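Ticket 4139
Product: Heltell reading log and e-book sync
Reported by: Celtetti book blog (site admin)
Category: Reviews, import
Priority: Normal
Status: Resolved, one item left open

Summary
Reviews exported from the old Pretbridge blog come into Heltell with the wrong book attached. Affects novellas published in the same volume as another work, and any series where the volumes share a title page. Star ratings import correctly. Review text over 3000 characters is cut off mid-sentence.

Environment
Heltell desktop, current release
Export file from Pretbridge, 140 reviews, plain text with tab separators
E-reader connected by cable for highlights and notes
Catalogue language set to English (Canada)

Description from reporter
I moved my reading blog over in November and imported the whole archive in one go. The import said it had finished, and 139 reviews showed up. The missing one is a review of an omnibus edition of three gothic novellas. Going through the rest, I found that my review of the second Yousafzai mystery was sitting under the first, and the first had no review at all. A short story collection had picked up the cover of a cookbook. My summer reading tags came across fine, colour labels included.

The longer reviews stop partway. One ends on the word "although".

Log

Step 1. Checked the export file.
Opened it in a text editor. All 140 reviews are present and complete, including the omnibus. The fault is on the import side.

Step 2. Checked how titles are matched.
Heltell matches on ISBN first, then on title and author. The old blog never stored ISBNs, so every row fell through to title and author. The matcher ignores anything after a colon. The Yousafzai books are all catalogued as series name, colon, volume title, so it treats them as one book and keeps whichever review it reads last.

Step 3. Added ISBNs for the series.
Reporter filled in the ISBN column by hand for the mysteries and re-imported only those rows. Each review now sits with its own volume. The duplicate left over from the first attempt had to be deleted manually from the book page.

Step 4. Omnibus edition.
The row was skipped with no message. The title field contained a line break between the second and third novella titles. Removed the line break, imported again, review present. The old blog editor allowed line breaks in titles and Heltell does not. Import should at least report a skipped row. Passed to development.

Step 5. Short story collection with cookbook cover.
Unrelated to the import. Another member had uploaded the wrong cover to the shared catalogue. Cover replaced. Reporter may need to clear the cover cache: Settings, Library, Clear stored covers.

Step 6. Truncated reviews.
The 3000 character limit applies to the short review field. The importer should send longer text to the full review field and doesn't. Workaround: rename the column heading in the export file from "review" to "review_long" and run the import again with "Overwrite existing" ticked. Reporter tried this on the review ending in "although" and the full text came through, paragraph breaks included. Italics for book titles were lost and will need to be put back by hand.

Step 7. Highlights from the e-reader.
Reporter added that quoted passages no longer appear beside the reviews. Asked them to connect the reader with a data cable, as a charging cable will not show the device under Sources. Then Sources, Add device, Import highlights.
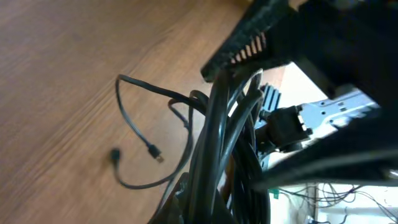

Step 8. Result after reconnecting.
Device is listed and highlights import for all titles bought through the store. Highlights in library loans are missing. Those are stored under the loan file name and are dropped once the loan expires. Nothing we can recover at our end if the loan has already been returned.

Resolution
Title matching: fixed for this account by adding ISBNs.
Missing review: fixed.
Cover: fixed.
Long reviews: workaround supplied.
Library loan highlights: open, logged as a feature request.

Reporter reply
All 140 are there now. I've done the italics on the reviews from this year and will get to the older ones over winter. Please leave the loan highlights request open.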